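The Sketch-to-Picture Promise, Again

Myrtle Calloway

Every few years someone announces that drawing has been solved. You scribble a house, the software hands back a house with a roof you'd be happy to live under, and the demo ends before anyone tries to move the chimney. I have sat through enough of these to have a favourite moment, and it is always the one where the presenter's hand hovers over the undo button.

The latest is Stultska, a drawing assistant that cleans up your lines as you make them. The authors ran a user study and report that people liked it. I'm sure they did. The people in the study were asked to draw a cat, a bicycle and a tree, and were then asked whether their cat was better than usual. I would have said yes too.
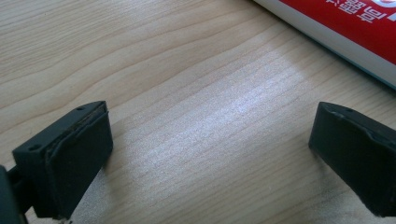 Vol. 8, No. 2

My trouble is with what gets counted as better. Stultska learned from 1079 finished drawings, and a finished drawing is a record of somebody's decisions. When the program nudges my wobbly ellipse toward the nearest tidy one, it has borrowed a decision and put my name on it. The paper calls this "preserving user intent". I looked for the place where intent was measured and found a slider.

Older tools were more modest. Tveit, which hardly anyone runs any more, would show its suggested strokes in grey beside your own and leave them there until you traced over one. It was slow and the colour picker was terrible. Still, after a month with it I could draw a passable hand without it, and I can't say that about anything I've tried lately. Nobody seems to test for this. You would only need to take the software away at the end and give everyone a pencil.

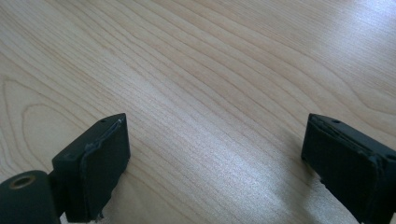 Light wooden tabletop, with two black gripper fingers.

The usual reply is that most people don't want to learn to draw, they want a picture for a birthday card. Fair enough. Then call it a picture maker and drop the talk about unlocking creativity. I have no quarrel with clip art. I kept a disc of it for years and it never once told me I was expressing myself.

I'm also wary of the numbers. Piria, a texture tool from the same corner of graphics research, was judged on 514 image pairs, with viewers asked which of each pair looked more realistic. Realistic is an odd thing to want from a tool sold to illustrators. Nobody asked the viewers which one they'd remember, or which one looked like it was made by a particular person. Those are harder questions and they don't fit neatly in a bar chart, so they go in the future work section, where they have been living for as long as I've been reading these papers.

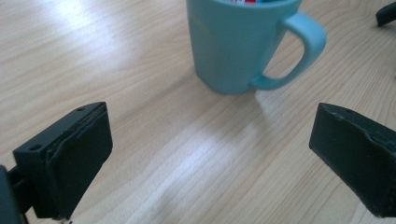
Page last changed: May 6, 2025

A friend in the field tells me I should wait for Zumarus, which is meant to adapt to the individual artist. You feed it your old work and it learns your habits. Maybe. My habits include making every nose too long, and I've spent a fair bit of effort trying to stop. A program that faithfully lengthens my noses is no help, and one that shortens them has gone back to deciding for me. I asked my friend which it does. The answer was that it depends on the training settings.

I'd like to see one study, just one, that follows people for a whole year and includes the ones who gave up. I'd like the authors to print the worst results at the same size as the best. Until then I'll keep my sketchbook, and the grey pencil I bought to replace Tveit.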